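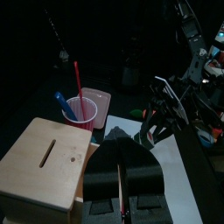 Urquijo 项目中期进展报告
双臂遥操作示教与整理类任务的数据积累
提交对象:Trastness 项目管理组
执笔:Erick Mbwambo,Derkham 双臂操作实验组
日期:2019-10-03

一、写在前面

上一份报告是六月交的,当时我们刚把两条手臂调到能听话的程度,桌上的东西碰倒的比拿起来的多。这几个月下来,变化大得我自己翻旧记录都有点吃惊。操作员现在坐下就能开始示教,从开机到第一条可用数据之间的那段折腾基本消失了,大家下班前还会主动说"再来一条"。这份报告想把做成的、没做成的、改了主意的地方都讲清楚,也把下一阶段想用的钱和时间说明白。

先说总的判断:遥操作示教这条路在整理类任务上是走得通的,而且比我们立项时想的更有意思。原计划里我们把重点放在"怎么让机器学",真做起来才发现,"怎么让人教得好"占掉了大半精力,而这大半精力花得很值。后面几节里凡是我写得特别起劲的地方,多半都和这件事有关。

二、本阶段的任务安排

按照和 Trastness 商定的范围,本阶段做杂物桌面上的取放、堆叠和归位。所谓杂物桌面,就是桌上同时放着木盒、杯子、纸张、积木和各种小件,彼此挨得很近,有的还互相遮挡。立项书里原本写的是先在空桌面上做单件抓取,再逐步加东西。我们在六月之后把顺序调了一下,单件抓取只做了一小段,很快就转到了杂乱的桌面上。

调整的理由在当时的邮件里说过,这里再记一笔。单件抓取的示教数据看上去非常漂亮,轨迹平滑,成功率也好看,但是操作员很快就形成了一种固定的手法,每次都从同一个方向下去,夹住,抬起,放开。这样的数据学出来的东西,换一个位置就发懵。桌面一乱,操作员就不得不想办法:绕开杯口,先挪开挡路的,换一个角度再下手。这些"想办法"的过程正是我们最想记录下来的。

任务目前分成两大类。一类是堆叠和拆分,主要用积木,要求手臂把积木一块一块往上放,或者从一摞的顶上取走最上面那一块而不带倒下面的。另一类是归位,把散落的小件放进杯子、盒子或者带开口的容器里,比如把细长的东西竖着放进杯中,或者把薄的小件送进木盒顶面的长槽。第二类里面长槽最难,也最受操作员欢迎,做成一次大家都要叫一声。

三、示教方式的改进

1. 从拖动示教转向遥操作

项目开始时我们两种方式都在用。拖动示教就是操作员直接握着手臂走一遍,优点是手感直接,新人几分钟就能上手。缺点也很明显:人的手和身体会挡住相机,录下来的画面里常常是半个袖子;另外两条手臂同时拖动时,一个人根本顾不过来,两个人配合又总是差半拍。

转到遥操作之后,操作员离开桌面,用主手控制从臂,画面一下子干净了。代价是手感变差,尤其是接触的瞬间。六月那会儿最常见的失误就是下压过头,操作员以为指尖还没碰到,手臂已经把积木顶歪了。我们试过在主手上加力反馈,效果有,但是延迟一大就会抖,操作员反而更紧张。最后留下来的方案很朴素:把接触前最后一小段的速度比例调低,让主手走一大段,从臂只走一小段。就这么一个改动,堆叠任务的返工一下子少了许多,我到现在都觉得这是整个阶段里性价比最高的一个下午!

拖动示教我们没有完全丢掉。给一个新任务找初始姿态的时候,用手把手臂摆到大致的位置,还是最快的。现在的流程是先拖动找姿态,再遥操作录正式数据,两者各管一段,日志里也分开存放。

2. 视角的安排

腕部视角和桌旁的固定视角同时录制,这是本阶段另一个让我很满意的决定。固定视角能看清整张桌子和两条手臂的相对位置,可是一旦手指伸到物体旁边,最关键的那点间隙往往就被夹爪自己挡住了。腕部视角正好相反,离物体近,能看到指尖之间的缝隙,可是对整个桌面的布局就没什么概念。

起初操作员只看固定视角,觉得腕部画面晃得头晕。后来我们把两路画面并排放在操作台上,腕部画面放在右手边,并且要求每条示教在下手之前先在腕部画面上确认一眼指尖朝向。头几天大家抱怨得厉害,过了一阵子就离不开了。现在如果腕部相机临时断线,操作员会自己停下来等,谁也不愿意盲着下去。

腕部画面还有一个意外的好处,就是便于事后挑错。同一条失败的示教,从旁边看可能只看到积木倒了,从腕部看就能分清楚是指尖先碰到了侧面,还是夹住之后抬起的方向偏了。标注的同事说这一路画面替他们省了很多争论。

3. 夹爪与指尖

三角形的手指我们保留了下来,它对大小不一的物体都比较宽容,夹圆的、夹方的都能找到办法。问题在尖端:指尖窄,进得去窄缝,可是夹持面也跟着变小,夹积木这类平整的东西时,位置稍偏就会转动。操作员摸索出来的手法是让指尖沿着侧面往下多走一点再合拢,用手指较宽的那一段去受力。这个手法后来写进了操作手册,新人练习堆叠时第一课就教它。

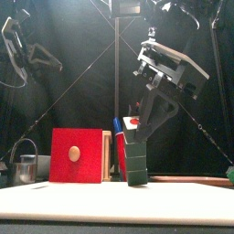

四、堆叠任务:示教中学到的东西

堆叠是目前积累最扎实的一类。我想多花一点篇幅讲讲,因为里面有不少内容是原先的方案里没有预料到的。

第一,操作员放下物体之后的动作和放下之前同样重要。我们早期的数据里,放好积木之后操作员往往立刻松开、直接抬手,十次里面总有那么几次手指带到积木的边,整摞跟着晃。后来要求松开之后先沿原方向退出一小段,再抬手离开。听上去是小事,可是机器学的就是这些小事,示教里没有这一段,学出来的动作就一定会带倒东西。

第二,积木歪一点没关系。我们曾经把顶上稍有倾斜的示教统统标成不合格,删掉重录,数据量一直上不去,操作员也很沮丧。和 Zivwood 那边负责训练的同事讨论之后,标准改成只要能立住、下一步能继续,就算合格,同时加一个"需要修正"的标记。紧接着我们补录了一批专门的修正示教:先故意放歪,再用指尖轻轻推正。这批数据录得特别开心,推正这个动作做好了非常好看,而且它让整个数据集里第一次有了成体系的纠错过程。Zivwood 的反馈是,加入这批数据之后,策略在放歪的情况下不再愣住,会尝试去碰一碰。碰得对不对是另一回事(目前对的时候不算多),可是它愿意去碰了,我们在 Derkham 这边收到消息的时候高兴了一整天。

第三,另一条手臂怎么待着也是学问。堆叠主要由一条手臂完成,另一条闲着。早期我们没有规定闲置手臂的位置,操作员把它留在哪里就是哪里,结果有的示教里它悬在桌面上方投下一大片影子,有的示教里它直接挡住了固定相机。现在闲置手臂统一退到桌子后侧上方的待命区,进出待命区的路线也固定下来。这样一来,训练时两条手臂的数据可以放在一起用,不必再为闲置的那一条单独做处理。

第四,光线。台面颜色浅,灯开得强,固定视角下桌面常常白成一片,浅色的小件放上去几乎看不出边界。反过来把灯调暗,腕部画面里的深色桌面和阴影又糊在一起。我们没有追求一个完美的布光,而是故意在几种光线条件下都录了一些,并在日志里注明。背景的黑色帘子保留,它把桌子后面的走动挡住了,画面干净很多。

五、归位任务:难在哪里,好玩在哪里

归位任务的进度比堆叠慢,这一点要如实汇报。慢的主要原因是物体种类多,每一种都要重新找手感。细杆类的东西放进杯子,难点在于从躺着变成立着,单臂很难一次完成,需要在夹住之后转腕,或者由另一条手臂接一下。双臂交接是我们整个阶段里最花时间的一项技能,两只夹爪要在空中对准,一只合拢之后另一只才能松开,早了掉,晚了两边互相拉扯。

我们有两名操作员专门练交接,现在已经相当熟练。他们总结出来的窍门是先让接收的一侧停稳,送出的一侧慢慢靠过去,两边绝不同时动。看他们连着做几次是一种享受,节奏几乎像在聊天。我把他们的操作过程连同口述一起录了下来,口述部分正在整理成文字,准备附在操作手册后面。

长槽任务的情况要复杂一些。槽口窄,薄片要以正确的角度对准才能进去,从腕部看角度很清楚,深度却很难判断,从固定视角看则刚好反过来。操作员一般会先把薄片搭在槽口边上,借助边缘找到方向,再往里推。这种借助环境来对齐的做法,我们在示教手册里原本写的是"避免触碰容器",现在整条删掉,换成了"允许轻触对齐"。我很喜欢这个改动,它来自操作员而不是来自设计图,写手册的人坐到主手前面试过一轮之后,也都心服口服。

还有一类带旋钮的面板,立在桌面后侧,用来练习抓握竖直面上的突出物。面板本身是后来加进来的,起因是有人提议把拧和拉的动作也纳入范围。目前只录了接近和握住,转动的部分要等下一阶段,因为面板的底座还不够稳,用力一大就跟着挪。底座加重的方案已经画好,材料也在走采购。

六、数据质量与流程

到本报告提交为止,已经形成规范描述的任务条目共有 22 项,每一项都写明了初始摆放的范围、合格标准、允许的触碰以及中止条件。条目本身经历过好几轮合并和拆分,最早的清单长得多,很多只是换个颜色或者换个位置,合并之后反而清楚。

每条示教录完之后要过两道检查。第一道由操作员自己当场做,看回放,决定保留还是作废,并写一句话说明。第二道由标注同事隔天完成,主要看画面是否完整、两路视角的时间是否对齐、任务条目是否填对。时间对齐的问题在夏天困扰过我们一阵,腕部画面偶尔会比手臂状态慢一拍,回放时看着手指已经合上,状态记录里还是张开。排查下来是采集主机在写盘时卡顿,换了缓存策略之后没有再出现。受影响的那批数据没有删除,单独存放并加了标记,有需要的时候可以尝试重新对齐。

关于作废的示教,我想特别说一句。六月的报告里我们把作废数据当作损耗来写,现在我的看法变了。作废的原因写得越细,后面能用上的越多。比如"夹到两块""碰到杯沿""纸张被指尖带走"这几条,后来都变成了专门的练习内容。操作员一开始写得很简短,写一个"失败"就交差,我们在例会上把几条写得好的说明念出来给大家听,慢慢地就成了习惯,现在有人写得像短篇小说,读起来还挺过瘾。

七、操作员的培训

遥操作非常依赖人,这一点怎么强调都不过分。新操作员的培训目前分为看、练、录三段。看,是坐在熟练操作员旁边,只看两路画面,不看桌子,试着说出下一步手指要往哪里去。练,是在不录制的情况下随便玩,我们鼓励他们把东西弄倒,弄倒了再想办法收拾。录,才是正式采集,一开始只录堆叠里最简单的条目。

让新人先玩一阵子的做法,起初我是有些犹豫的,总觉得浪费机时。实际效果很好,玩过的人胆子大,动作也自然,录出来的轨迹没有那种一停一顿的紧张感。反倒是早期直接上手录制的那几位,后来花了不少工夫才改掉停顿的习惯。

疲劳问题也要提一下。连续操作久了,动作会越来越急,退出那一小段最先被省略。我们现在要求操作员轮换,休息时间由搭档提醒,搭档有权直接喊停。执行下来没有人有意见,倒是有人因为正做到兴头上被喊停而不太情愿。

八、遇到的问题

夹爪的线缆走线不理想,手臂转到某些角度时线缆会绷紧,偶尔会拖到手腕。目前靠操作员注意避开,长远来看需要重新布线,并加装走线支架。

杂物桌面的复位太慢。每录完一条都要人工把东西摆回去,摆放的随机性也受人的习惯影响,同一位同事摆出来的桌面总是很像。我们试着让操作员用手臂自己来复位,把复位也当作示教录下来,效率暂时没有提高,可是多了一批很有用的数据,这件事打算继续做。

透明和半透明的容器在深色桌面上不好看清,杯壁和杯沿的位置容易判断错。现阶段的办法是在条目里注明容器的类型,让训练方自行决定是否使用。

最后是策略侧的进度。训练由 Zivwood 负责,本报告不重复他们的结果,只从我们这边的观察补充一点:在手臂上回放学到的动作时,接近物体的阶段已经相当像样,最后的对准和松开还不稳定。有意思的是,不稳定的地方和操作员自己当初觉得最难的地方基本一致。

九、下一阶段计划

首先是把双臂交接从专人技能变成人人都会的技能,相应的练习条目已经写好。其次是完成旋钮面板的底座改造,开始录制转动和拉动。长槽任务会增加不同厚薄的薄片,同时调整腕部相机的安装角度,看看能否改善深度判断。

我们还希望试一种新的示教方式:让学到的策略先动,操作员在一旁看着,发现苗头不对再接管。接管前后的切换目前做得比较生硬,手臂会顿一下,需要在控制软件里做平滑处理。一旦切换顺畅,操作员的精力就可以集中在机器真正不会的地方。我个人对这一项期待最大,已经在闲时偷偷试过几次了,手感相当奇妙,像是扶着一个刚学骑车的孩子。

预算方面,本阶段的支出没有超出批准的额度。下一阶段申请增加的部分集中在两项:一是线缆与走线支架的改造,二是一套备用指尖,现有的指尖磨损比预计快,备件不足时只能停下来等。培训和标注的人力维持现状即可。详细的清单随本报告另附,如果 Trastness 方面需要调整科目,请直接回复到项目邮箱,我来和 Derkham 的财务同事对接。

也很欢迎管理组的各位来现场坐一坐,亲手试一条堆叠。主手的座椅高度可以调,提前一天告诉我们就行,我会把桌面摆好。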